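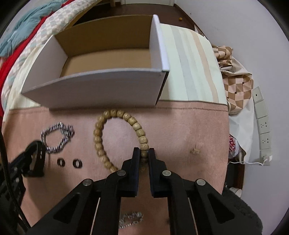

Fumora CMS: author login loops after enabling SSO

Seung-woo Lim
Two author nodes behind a load balancer. Since SSO went on, login returns to the sign-in page every 120 seconds. Publish nodes are fine. Where is this set?

grotness_admin
Sticky sessions are off. Sessions are held per node by default, so the second node rejects the cookie. Turn on affinity, or move the session store to the database and restart both nodes. Also check that the clocks match.

Prunditano
Same on ours. Clearing the cache helped until Wednesday.

hwang-dev
Check the token lifetime too. Ours was 120.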